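Some notes on QR codes on fabric and film packaging, after a month of reading scan logs at Varnmont. Long thread, mostly about contrast and distortion.

1/ A QR reader works on luminance. Hue is discarded early. Two colors that look very different to a person can land on nearly the same gray value, and the reader then has no edge to work with.

2/ The usual offender is metallic ink. Gold on a saturated ground reads well from one angle and drops out from another. Measure it at several angles, under the light it will be used in. One reading from straight above is not enough.

3/ Red is a special case. Older fixed scanners use a red LED source, and under red light a red ground goes pale. Phone cameras use white light and see it dark. The same print can pass on one device and fail on the other.
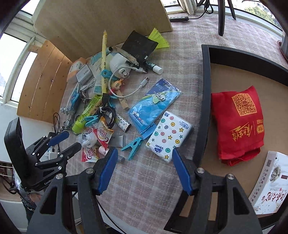
Gold code on red fabric, folded bag in the tray.

4/ Polarity. The standard symbol is dark modules on a light ground. Most phone apps now accept the reverse. Plenty of fixed readers still need it switched on in the settings, and the setting is often lost after a firmware update. Check there first.

5/ Our log for June has 3,447 scan attempts across all substrates. 81 of the failures were on woven goods. Sándor Orbán sorted those by hand and put most of them down to folds crossing a finder pattern (one of the three corner squares).

6/ Error correction does not help there. It recovers damaged data modules. It does not recover a missing corner, and the reader needs the corners to locate the symbol at all. Going from level M to level H buys you nothing if the fold is in the wrong place.

7/ Quiet zone: four modules clear on every side. On sewn goods the seam allowance eats it. Rüdiger Eichhorn's rule is to measure from the stitch line and ignore the cut edge. I have adopted it.

8/ Clear film is a different problem. Black print on transparent film has no ground of its own. It borrows whatever is behind it, so contrast changes with the contents and the table. 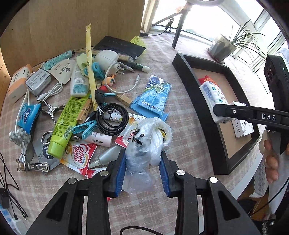
Clear bag with black print, crumpled. White packet in the tray.

9/ The fix is a white underprint, two passes if the press allows it. Dreßler quoted us for one pass and the result was gray. Kai Kuhlmann has the densitometer readings if anyone wants them.

10/ Module size on film: we now go no smaller than 0.5 mm. Below that, wrinkles displace the grid by more than one module and decoding becomes a matter of luck.

11/ Still open: heat-sealed edges. Shrinkage near the seal is not uniform and I have no good numbers yet. Test strips are with the Drenidcombe plant.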